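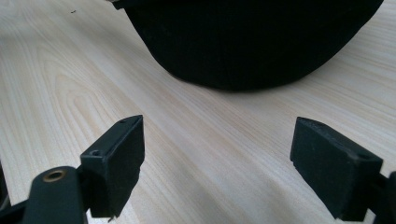

Black fabric on one of the sorting tables.

About Zaltau

Zaltau washes, mends and re-shapes fabric goods that most cleaners turn away. Caps, soft bags, knitted hats, the odd tote with a broken zipper. We work out of two rooms on the second floor of the old Rutherford building, over the tile store, and we have been there for 11 years.

You have probably read a few of these pages before you got to ours. They tend to say the company was founded on a passion. Ours was founded on a ruined cap. Hamish Gunn had one that he'd owned since college, and he took it to a dry cleaner who gave it back two sizes smaller with a bill for the favor. He wanted to know what had gone wrong. The answer he got was that caps "just do that." He didn't believe it, and he still doesn't.

What we think about cleaning claims

We are suspicious people. A bottle that says it is safe for all fabrics has not been tried on all fabrics. A label that says "hand wash only" may be there because hand washing is best, or because the maker didn't want the phone calls. So we test. Before anything is washed, we put a drop of water and a drop of soap on an inside seam and leave it alone for a while. If color comes away on the cloth, we call you and talk about it.

Black is the one that causes arguments. Customers tell us black hides everything. It hides coffee pretty well. It does a terrible job with lint, pet hair, sunscreen and salt, and once a black cap has gone brown along the top from the sun, no amount of washing brings it back. We can re-dye some of them. We will tell you beforehand that a re-dyed cap looks re-dyed up close, and about half the people who hear that decide to leave it as it is. We think they're usually right.

The tables

People who visit ask about the tables more than they ask about the machines in the back. They are pale, with plenty of grain showing, and we picked that color on purpose. Our first tables were dark gray, bought cheap from a closing diner, and you could lose a navy hat on them in bad light. Threads, loose stitches and bits of lining show up on a light surface. So do crumbs and specks, and yes, we wipe them down between jobs, and yes, there is always another speck by the time you turn around.

Everything that comes in goes on a table first. We turn it over, look at the inside band or the lining, feel the seams and write down what we find on a card. The card stays with the item until it goes home. We tried an app for this called Sanov for most of one winter. It was fine until the wifi went down, and then we had a shelf of hats and no idea who owned which. Back to cards.

Sorting goes by fabric and then by color. Ribbed and knitted things are kept apart from flat weaves because they stretch when wet and have to dry lying down on a form. Bags get emptied before they are washed. Please empty yours before you bring it in. We have returned house keys, a retainer, 16 loose batteries out of one gym bag, and a sandwich that we did not return.

What we don't do

We don't do leather. We know a little about it, enough to know we'd make a mess of yours.

We don't do same-day. A cap that dries fast dries crooked. If a shop offers to have it back in an hour, ask them how they dried it.

We don't restore "collectible" items for resale. Somebody always wants it to look untouched, and once we've cleaned it, it has been touched.

We don't promise. You'll get our best guess at the counter and a price that won't go up after. If the job turns out worse than we said, you pay for the wash and we skip the mending charge.

The Tavum classes

Since last September we have run a Saturday class called Tavum in the front room. It covers washing at home, basic seam repair, and how to get a crown back into shape using a bowl and a towel. We were doubtful that anyone would pay to learn this, and we set out too few chairs for the first one. The class is now full most weeks. We'd still point out that you could learn much of it from a patient grandparent for free.

Bring something of your own to work on. Bring something you can stand to lose, too, in case it's the same item.

A word about numbers

A business advisor told us this page should have big figures on it. We handled a little under 2,000 items last year. We have no idea how many customers were "delighted." Some sent a note, a few complained, and most picked up their hats and left, and we took that as a good sign. We also don't have a figure for how much we've kept out of the landfill. We've seen other shops print one and we can't work out how they got it. A mended bag gets used for longer. We're fairly comfortable saying that much.

Who works here

Hamish runs the front counter and does the testing. Four others wash, sew and press, and they asked to be left off the website, so they are. When you call, whoever has dry hands picks up.

Finding us

Take the side stairs at the Rutherford building. The elevator works on some days and the sign on it is not always up to date, so if you can't manage the stairs, call from the lot and one of us will come down to you. Drop-off is Monday through Friday from nine to five. Mail-in is possible. Use a box, please, a cap sent in a flat envelope arrives as a flat cap, and put your phone number inside with it.

Prices are on the counter and on the Prices page. If the two don't match, you pay the lower one.

Page last updated Feb 20, 2024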